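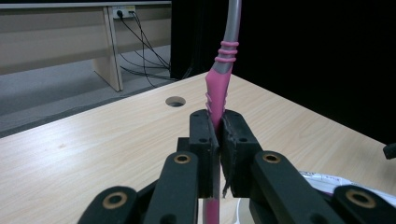 Gindville Old Depot and Stockpens: Progress Report, Spring Quarter

Prepared for Thandeka Maluleke, Preltwood Fund
From Feven Adugna, site manager

Visitors

We had 2,783 people through the gate this quarter, counted by the turnstile, which Jasper Goossens has finally persuaded to stop counting in both directions. Last year's spring number was higher. Last year's turnstile was also a liar, so please read the two together with some charity.

Most people still come for the locomotive, stay for the shade, and leave before they find the stockpens. The new signs from Flakar should help. The first batch pointed to the parking lot, where everybody had just come from. Flakar is redoing them at its own cost and has been very nice about it. 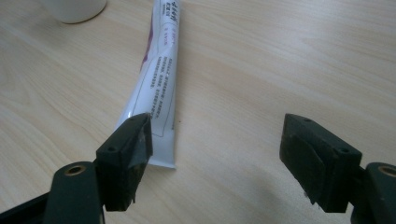

The walking tour now runs at 10 and 2 and has grown to 8 stops, from the loading chute to the hotel where the cattle buyers slept, drank and lied to each other about prices. Nektarios Tsolakis wrote the script. It ran long. We have cut the section on railroad gauge and he is speaking to us again.

Buildings

The depot roof is done. The scale house is not. Mtshali opened up the north wall in April and found that the old beam was mainly being held up by paint. Replacing it adds six weeks and uses up what was left in the repair line. We are not asking for more money in this report, but you may want to sit down before the next one.

The restrooms are open, and they have drawn more kind remarks in the guest book than the locomotive, the museum room and the tour put together.

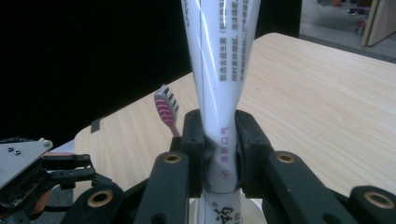 School groups start again in the fall. Lesego Kruger has two districts signed up and a third that keeps asking whether there will be live cows. There will be no live cows. She has offered them a branding iron, unheated, and a worksheet.

Still open for next quarter: the scale house beam, the corrected signs, handrails on the catwalk, and the lease on the overflow lot, which the owner says he will sign as soon as he finds his glasses. He has been looking since February.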